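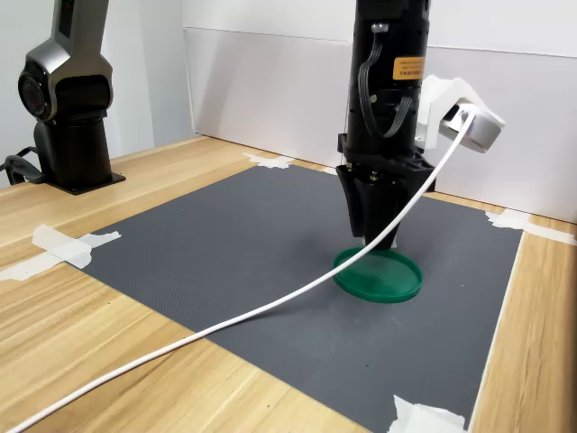

**Sunday, lid cell**

Came in to swap the finger pads and stayed to argue with a cable. The arm threw its protective stop again during the approach move, always in the last bit of travel, always with the log claiming a wrist torque problem. The wrist is fine. I spun it by hand with the brakes released and it turned like it should.

My money is on the white camera cable. It leaves the device on the side of the wrist, goes across the mat and across the wood, and the only strain relief it has is optimism. When the wrist rotates toward the far end of its range the cable goes tight and tugs on the mount. The controller feels a tug, blames the joint, and stops. Haruto Sugawara wrote "cable??" in this notebook back in January, two question marks, and I answered "no." Sorry, Haruto.

What I did, in order:

- Power off, bleed the line, pads off. The old ones were glazed at the tips. New set from the Berisha drawer, second bag. The first bag is the wrong durometer and should be thrown out by someone braver than me.
- Retorqued the flange screws. One was a good quarter turn loose. Marked all of them with paint pen so we can stop guessing.
- Re-taught the tool center point. The new pads are a hair thicker, so the old Z puts the fingertips into the mat.
- Reloaded the Sarkomitz config, the one with the lower approach speed. Somebody had put the fast one back. I know who, it was me.

Then the hover check. Jog down over the green lid until the tips sit just above the rim, look at it from the side, look at it from the front, swear, jog up, repeat. I use the lid because its edge is raised and you can judge the gap against it. On bare mat everything looks like it's touching.
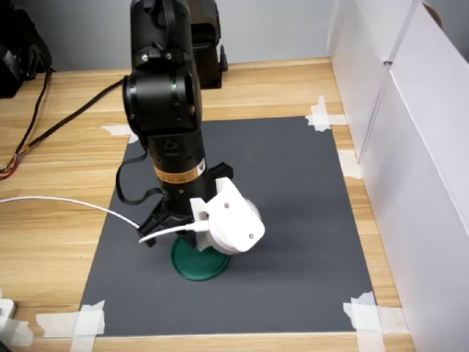 The mat has to be dead flat for any of this to mean something. If a corner lifts, the Z you teach is the Z of a bubble. The tape is the ordinary white stuff and it needs to be redone whenever it starts to curl, even if that feels like housekeeping. Wipe the wood first. Press from the middle outward. Do not reuse tape, I can tell.

Results: 400 cycles at slow approach with the cable slack and held up by hand for the first 21 (my arm gave out before the robot did), then clipped to the bench lamp with a binder clip for the rest. No stops. Went back to the old routing for comparison and got a stop on cycle 51. One run each, so call it a strong suspicion.

Still open:

- Proper routing for the camera cable. Up along the arm with a service loop at the wrist, tied loosely. Plellcombe has the soft hook-and-loop ties, ask before ordering more.
- The printed camera mount. It flexes if you push on it with a thumb. Needs a rib, or a second screw, or both. File is in the Stinditz folder under a name ending in "final_final2."
- Camera extrinsics are probably off now. I leaned on the mount more than once while doing the flange screws. Don't trust any grasp offsets until the calibration is rerun.
- The binder clip is not a fix. Please leave it there until there is one.

Arm is parked high, brakes on, slow config loaded. If it stops on you tomorrow, check the cable before you open a ticket about the wrist, and write down the joint angles when it happens. All six, please. Last time I got "kind of bent."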